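Virkbridge moves stone setting for Go problem books to a robot arm

Virkbridge, 18/10/2026

Publisher and board printer Virkbridge has put a robot arm into regular use at its proofing bench, where positions for the firm's Go problem books are set out on a board and checked before printing. The arm places the black stones. White stones are still placed by hand, as are all corrections.

The system runs on Plotum, a motion and sequencing package supplied by Kistevia. Integration was carried out by Park, the contractor that maintains the firm's print finishing equipment.

Every diagram in a Virkbridge problem book is compared with a physical position before the page is released. A setter reads the coordinates from the author's file, places the stones and hands the board to a checker, who works from the printed proof. Until this year both jobs were done entirely by hand. The next title in the series contains 419 problems, and many of them need to be set more than once because an answer diagram differs from the opening position.

"Setting is slow work and the mistakes are small ones," said Lyle Begay, head of proofing. "A stone goes down one line out, the checker queries the proof, and we then have to find out whether the page or the board is wrong. The purpose of the arm is to take the reading of coordinates out of that step for half of the stones."

The arm takes one stone at a time from a round bowl beyond the far edge of the board. The target intersection comes from the same file that is used to draw the diagram. The board itself is a printed paper sheet from the firm's own stock and lies on the table at whatever angle the operator finds convenient. Its position is registered at the start of each session. If the sheet is moved, registration has to be repeated.
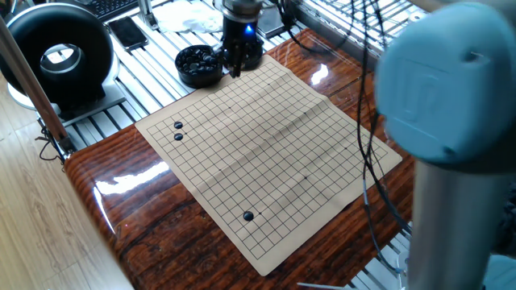
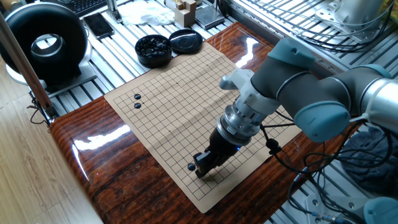 Robot arm with two-finger gripper, paper Go board and black stones at the proofing bench. Photos: Virkbridge

Creases in the paper were the main technical difficulty during commissioning. A folded sheet does not lie fully flat, and a stone released over a ridge can settle away from the intersection. Park dealt with this by lowering the release height and reducing the speed of the last part of the downward movement. Sheets with heavy folds are put aside by the operator and are not used at the bench.

"We looked at fixing the sheet to a rigid backing, which would have been easier for us," said Clyde Park, who led the integration. "Proofing wanted to carry on using loose sheets, as they write on them and file them with the job. The release was adjusted to suit the paper."

What changes for staff

Nine people work in proofing at Virkbridge. No posts have been removed and no contracted hours have been reduced. The role of setter has been renamed bench operator and now covers loading the file, registering the board, refilling the bowl, placing the white stones and clearing the board between positions. Operators may stop the arm at any point and finish a position by hand without giving a reason on the job sheet.

The rota has been changed as well. Setting and checking were previously separate jobs held by separate people. All staff in the section are now being trained for both, and they change over halfway through a shift. The rule that nobody checks a position they have set remains in force and applies equally to positions set with the arm.

Tobias Esposito, who worked as a setter before the change, said the new job involves less leaning over the table and more attention to the screen. "My back is better for it. The pace is different, though. You cannot hurry the arm, so you plan the white stones while it works. I still set the ladder problems by hand, as I find the errors in them that way."

Staff raised two points during the trial period, and both have been acted on. The first concerned the waiting time between stones, which operators found too short to do anything useful in and too long to ignore. The arm now places all the black stones for a position in one run and then parks. The second concerned the log kept by Plotum. It records file name, stone and time, and does not record who was operating. Virkbridge has agreed in writing that the log will not be used to assess individual work.

Limits of the system

The arm does not read the proof and makes no judgement about whether a problem is sound. It does not remove captured stones. Positions of up to 400 stones can be loaded in a single file, but full-board game records are outside the present scope and will continue to be set by hand.

Ignacio Ruiz-Ortega, product engineer at Kistevia, said that handling of white stones is in preparation. "The mechanical part is the same. The open question is the layout of the bench, as a second bowl has to be in reach of the arm without getting in the way of the operator's hands."

A review of the rota with proofing staff is planned for November. Any extension to white stones will be discussed there before equipment is ordered.

Press contact
Dwayne Szabo, Communications, Virkbridge
Both photographs may be reproduced free of charge with credit to Virkbridge.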